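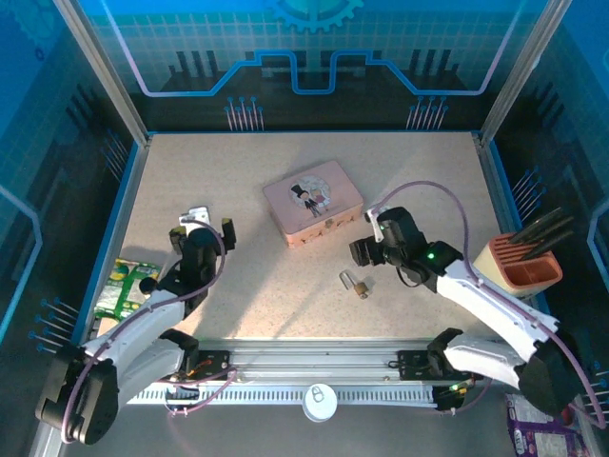

4.2 Deductibles and renewal

We were delighted by how clear the renewal data turned out. Of the 97 condo associations in Flulville, 80 renewed their master policy in March. 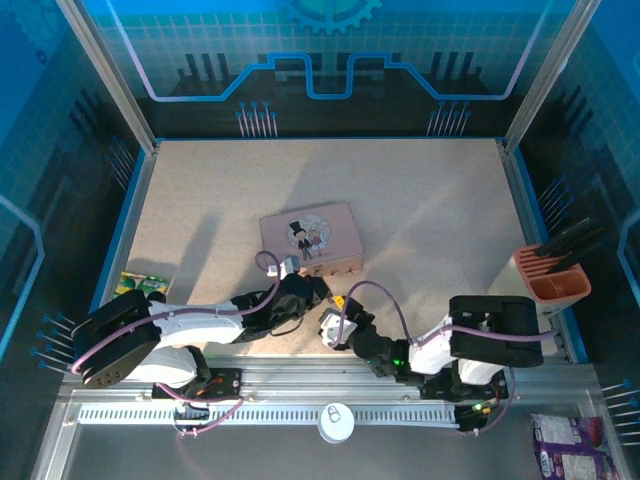
Figure 3. Two arms on a rail inside the work cell.

Higher deductibles did not drive boards away - a striking result, and one that Zerouali's model predicts well! 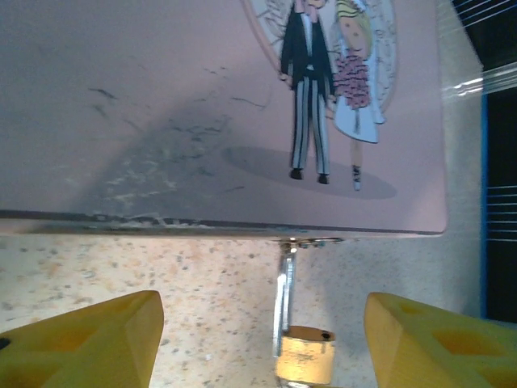
Unit owners filed 1331 claims, and water damage led in Plindia too.
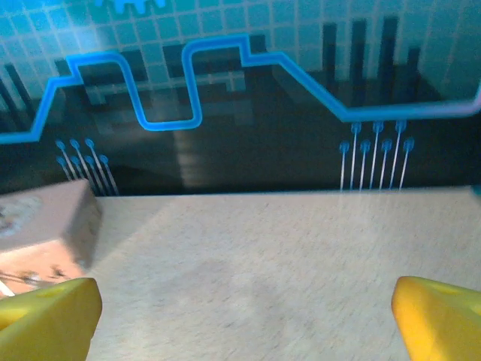 Only 37 claims went to appeal, far fewer than we expected.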